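공용 주방 밀폐용기 세척 및 보관 안내

적용 대상: 도트스테드(Dotstead) 생활관 공용 주방 이용자 전원
작성: 생활관 운영실
개정일: 2019-12-27

1. 목적

본 안내는 공용 주방에서 사용하는 유리 밀폐용기와 뚜껑의 세척, 건조, 조립, 보관 방법을 정한 것입니다. 지난 10월 점검에서 뚜껑 홈에 음식물이 남은 용기와 본체 없이 뚜껑만 보관된 사례가 다수 확인되어 기존 안내의 세척 및 건조 항목을 보완하였습니다. 개인이 가져온 용기를 공용 주방에서 세척하는 경우에도 제3항부터 제8항까지의 절차를 따라 주시기 바랍니다.

용기는 음식물이 직접 닿는 물품이며 다음 이용자가 별도의 확인 없이 꺼내 쓰게 됩니다. 사용한 용기는 당일 안에 세척하고, 세척을 시작한 이용자가 보관까지 마치는 것을 원칙으로 합니다. 부득이하게 건조 중인 용기를 두고 자리를 비울 때에는 주방 입구의 메모판에 호실과 회수 예정 시각을 적어 둡니다.

2. 용어

본체란 음식물을 담는 유리 부분을 말합니다.
뚜껑이란 본체 위를 덮는 투명 플라스틱 판과 그 둘레의 테두리를 말합니다.
잠금 날개란 뚜껑 가장자리에 달려 본체의 턱에 걸리는 부분을 말합니다.
패킹이란 뚜껑 안쪽 홈에 끼워져 밀폐를 유지하는 고무 또는 실리콘 재질의 고리를 말합니다. 제품에 따라 패킹이 분리되지 않는 것도 있으므로 억지로 빼내지 않도록 합니다.

3. 준비 사항

3.1 준비물

중성 주방세제, 부드러운 스펀지, 홈 세척용 가는 솔, 마른 행주 2장을 준비합니다. 행주 한 장은 조리대 위에 펼쳐 용기를 엎어 두는 데 쓰고, 다른 한 장은 물기를 닦는 데 씁니다. 두 장의 용도를 중간에 바꾸지 않습니다. 철 수세미와 연마제가 든 세제는 유리와 플라스틱 모두에 흠집을 내므로 사용하지 않습니다.

스펀지와 솔은 싱크대 아래 수납장 첫째 칸에 비치되어 있습니다. 색이 변했거나 냄새가 나는 스펀지는 폐기하고 같은 칸의 새 제품을 꺼내 씁니다. 마지막 제품을 꺼낸 경우에는 메모판의 보충 요청란에 표시합니다.

3.2 작업 공간 확보

싱크대 옆 조리대에 본체와 뚜껑을 나란히 펼쳐 둘 수 있는 자리를 마련합니다. 컵, 접시, 그릇이 놓여 있으면 먼저 뒤쪽으로 옮기거나 해당 물품의 세척을 마친 다음 시작합니다. 음식물이나 국물이 남아 있는 그릇은 용기와 떨어뜨려 놓습니다. 세척한 용기에 국물이 튀면 처음부터 다시 씻어야 합니다.

조리대 표면은 목재이므로 고인 물을 오래 두지 않습니다. 작업 전 표면을 한 번 닦고, 작업 후에도 반드시 닦습니다. 뜨거운 냄비를 내려놓을 때에는 받침을 사용합니다.

3.3 분무형 세정제의 취급

분무형 세정제는 조리대와 싱크대 표면 청소용이며 용기 세척에는 사용하지 않습니다. 용기가 조리대 위에 나와 있는 동안에는 분사하지 말고, 표면을 청소해야 한다면 용기를 모두 치운 뒤에 사용합니다.

4. 세척 전 처리

4.1 남은 음식물 제거

본체에 남은 음식물은 전용 수거함에 먼저 버립니다. 국물은 거름망을 통해 버리고 건더기는 따로 모읍니다. 기름이 많은 음식이 담겼던 용기는 종이 타월로 한 차례 닦아 낸 다음 물에 담급니다. 기름을 그대로 하수구에 흘려보내는 일이 없도록 합니다.

4.2 분리

뚜껑의 잠금 날개를 모두 연 뒤 뚜껑을 수직으로 들어 올립니다. 한쪽 날개만 연 상태에서 뚜껑을 비틀면 날개의 연결부가 갈라질 수 있습니다. 냉장고에서 갓 꺼낸 용기가 잘 열리지 않을 때에는 실온에 잠시 둔 뒤 다시 시도합니다. 칼이나 숟가락 끝을 틈에 넣어 여는 행위는 금지합니다.

4.3 불리기

본체에 말라붙은 음식물이 있으면 미지근한 물을 채우고 세제를 몇 방울 떨어뜨려 18분 정도 둡니다. 불리는 동안 뚜껑은 본체에 덮지 말고 따로 세척합니다. 차가운 유리에 뜨거운 물을 곧바로 붓지 않습니다. 내열 유리라 하더라도 급격한 온도 변화에 견디는 범위는 제품마다 다릅니다.

5. 본체 세척

스펀지에 세제를 묻혀 안쪽 바닥, 안쪽 벽, 모서리, 바깥쪽 순으로 닦습니다. 사각 용기는 네 모서리에 기름막이 남기 쉬우므로 스펀지를 접어 모서리마다 여러 번 문지릅니다. 본체 위쪽의 턱은 뚜껑이 맞물리는 자리이므로 손끝으로 미끄러운 느낌이 없는지 확인합니다.

흐르는 물로 헹굴 때에는 본체를 기울여 돌리면서 거품이 완전히 없어질 때까지 헹굽니다. 세제가 묻은 유리는 매우 미끄럽습니다. 두 손으로 잡고, 싱크대 바닥에서 높이 들어 올리지 않은 상태로 작업합니다. 싱크볼이 두 개인 개수대에서는 한쪽을 세척용, 다른 한쪽을 헹굼용으로 나누어 사용합니다.

음식물의 색이나 냄새가 남은 경우에는 베이킹소다를 물에 개어 바르고 잠시 둔 다음 다시 씻습니다. 유리 본체의 냄새는 대부분 이 방법으로 없어지지만, 뚜껑에 밴 냄새는 한 번에 빠지지 않을 수 있으므로 제6항의 방법을 함께 적용합니다.

6. 뚜껑 세척

6.1 순서

뚜껑은 본체보다 먼저 상하는 부분입니다. 평평한 조리대나 행주 위에 뚜껑을 눕혀 윗면과 테두리의 상태를 살핀 다음, 싱크대로 옮겨 안쪽 면부터 닦습니다. 안쪽 면을 마치면 홈을 닦고, 잠금 날개의 접히는 부분과 바깥 면을 차례로 닦습니다.
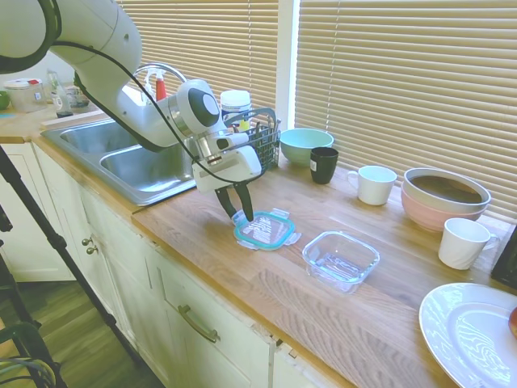 투명한 뚜껑과 투명한 유리 용기는 짝을 어떻게 확인합니까?

뚜껑을 본체 위에 가볍게 올려 네 변이 고르게 맞는지 먼저 보고, 잠금 날개가 힘을 주지 않아도 턱에 걸리면 같은 짝으로 판단합니다. 크기가 비슷해도 모서리의 둥글기가 다르면 짝이 아닙니다.

6.2 홈과 패킹

홈은 가는 솔에 세제를 묻혀 한 방향으로 돌려 가며 닦습니다. 분리형 패킹은 손가락으로 한쪽을 밀어 들뜨게 한 뒤 천천히 빼냅니다. 바늘, 이쑤시개, 젓가락 끝은 패킹을 찢을 수 있으므로 사용하지 않습니다. 빼낸 패킹은 작은 그릇에 담아 배수구로 흘러 내려가지 않게 합니다.

패킹에 검은 점이나 끈적임이 있으면 중성세제를 푼 물에 담갔다가 씻습니다. 그래도 남아 있으면 곰팡이로 보고 패킹을 폐기하며, 해당 뚜껑은 새 패킹을 끼울 때까지 사용하지 않습니다.

6.3 잠금 날개

잠금 날개는 접히는 부분이 얇아 반복해서 꺾으면 희게 변하고 결국 갈라집니다. 닦을 때에는 날개를 편 상태로 두고 솔을 가볍게 움직입니다. 날개를 잡고 뚜껑 전체를 들거나 흔들어 물을 터는 행위는 삼가 주십시오.

6.4 냄새 제거

김치나 마늘 등 향이 강한 음식을 담았던 뚜껑은 세척 후 쌀뜨물에 60분간 담갔다가 헹굽니다. 색이 든 테두리는 표백제에 닿으면 변색될 수 있으므로 염소계 표백제를 사용하지 않습니다. 담가 둔 대야는 싱크대 한쪽으로 옮겨 다른 이용자가 수전을 쓸 수 있게 합니다.

7. 건조

7.1 본체의 건조

본체는 펼쳐 둔 행주 위에 비스듬히 엎어 물이 빠지게 합니다. 완전히 밀착하여 엎으면 안쪽에 습기가 차므로 한쪽 변을 접은 행주 위에 걸칩니다. 물이 빠진 뒤 마른 행주로 안쪽을 닦고 바로 세워 둡니다.

7.2 뚜껑의 건조

뚜껑은 건조대에 세워 말리는 것이 원칙입니다. 건조대가 수저나 조리도구로 차 있을 때에는 안쪽 면이 위로 오도록 조리대의 마른 행주 위에 눕힙니다. 뚜껑 위에 다른 그릇을 올려놓지 않습니다. 눌린 상태로 마른 뚜껑은 휘어서 밀폐가 되지 않는 경우가 있습니다.

패킹은 뚜껑과 따로 말립니다. 홈과 패킹 가운데 어느 한쪽에라도 물기가 남은 채 조립하면 며칠 안에 냄새가 발생합니다.

7.3 창가 사용 시 유의 사항

창가 조리대는 채광이 좋아 건조에 유리하나, 한낮의 직사광선은 플라스틱 뚜껑을 누렇게 만듭니다. 햇빛이 강한 시간에는 블라인드를 내리고 말립니다. 유리 용기는 조리대 가장자리에서 손바닥 하나 이상 안쪽에 놓고, 블라인드를 올리거나 내릴 때 줄이나 하단 막대가 용기를 치지 않도록 주의합니다.

8. 조립 및 밀폐 확인

건조가 끝나면 패킹을 홈에 끼웁니다. 한 지점에서 시작하여 둘레를 따라 눌러 가되, 잡아당겨 늘이지 않습니다. 다 끼운 뒤 손가락으로 한 바퀴 쓸어 들뜨거나 꼬인 곳이 없는지 확인합니다.

이후 본체에 뚜껑을 얹고 마주 보는 잠금 날개를 동시에 누릅니다. 한쪽을 먼저 잠그면 반대쪽이 들려 패킹이 씹힐 수 있습니다. 밀폐 여부를 확인하려면 본체에 물을 조금 담고 뚜껑을 잠근 다음 싱크대 위에서 기울여 봅니다. 물이 새는 경우 패킹을 다시 끼우고, 그래도 새면 수리 요청함에 넣습니다. 확인에 사용한 용기는 다시 말려야 합니다.

9. 보관

9.1 보관 방식

장기간 쓰지 않는 용기는 뚜껑을 잠그지 않고 살짝 얹어 보관합니다. 잠근 상태로 오래 두면 패킹이 눌려 탄력을 잃고 내부에 냄새가 갇힙니다. 공간이 부족하여 본체를 겹쳐 쌓을 때에는 같은 크기끼리 무리하게 끼우지 말고, 큰 것 안에 작은 것을 넣습니다. 유리와 유리 사이에는 종이 타월을 한 장 깝니다.

9.2 뚜껑의 정리

본체와 따로 보관하는 뚜껑은 수납장 안 칸막이에 세워 꽂습니다. 크기가 큰 것을 뒤쪽에, 작은 것을 앞쪽에 둡니다. 짝이 없는 뚜껑은 임의로 버리지 말고 별도 바구니에 모아 주시면 운영실에서 확인 후 처리합니다.

9.3 제품군별 구분

생활관에서 구입한 용기는 아르케로(Arkero)와 리닉스(Rinix) 두 제품군입니다. 두 제품군의 뚜껑은 크기가 비슷해 보여도 서로 호환되지 않습니다. 아르케로 용기는 싱크대 쪽 수납장에, 리닉스 용기는 냉장고 쪽 수납장에 보관합니다. 용량 1070밀리리터 용기는 이용이 잦으므로 두 곳 모두 맨 아래 칸에 둡니다.

개인 용기는 공용 수납장에 넣지 않습니다. 공용 수납장에서 발견된 개인 용기는 운영실로 옮겨 보관하며, 호실이 적혀 있지 않으면 반환이 지연될 수 있습니다.

10. 파손 및 교체

다음에 해당하는 용기는 사용을 중지하고 수리 요청함에 넣습니다.

본체의 턱이나 바닥에 금이 있거나 이가 빠진 것
잠금 날개가 하나라도 갈라지거나 떨어진 것
뚜껑이 휘어 평평한 면에 놓았을 때 한쪽이 들리는 것
패킹이 늘어나거나 찢어진 것
세척 후에도 냄새나 얼룩이 지워지지 않는 것

유리가 깨진 경우에는 맨손으로 조각을 줍지 말고 비치된 두꺼운 장갑을 착용합니다. 큰 조각을 먼저 모으고, 작은 조각은 물에 적신 종이 타월로 눌러 거둡니다. 모은 조각은 신문지로 두껍게 싸서 겉면에 ‘깨진 유리’라고 적은 뒤 지정된 수거함에 넣습니다. 주변에 열어 둔 음식이 있었다면 모두 폐기합니다. 파손 사실을 신고한 이용자에게 용기 대금을 청구하지 않습니다.

교체용 패킹과 뚜껑은 토프라크(Toprak) 주방용품점을 통해 일괄 구입합니다. 개별 구입 후의 비용 청구는 받지 않습니다. 급히 필요한 경우에는 주방설비 담당 에르한 야즈즈(Erhan Yazıcı)에게 문의하면 예비품을 받을 수 있습니다.

11. 마무리

보관을 마친 뒤에는 싱크대 거름망을 비우고 수전 주변의 물기를 닦습니다. 사용한 행주는 세탁 바구니에 넣고 솔은 털이 위로 향하도록 세워 둡니다. 조리대에 남은 컵과 그릇이 본인이 쓴 것이라면 함께 정리합니다. 끝으로 조리대 표면을 마른 행주로 닦고, 메모판에 적어 둔 호실과 시각을 지웁니다.

문의: 생활관 운영실 주방설비 담당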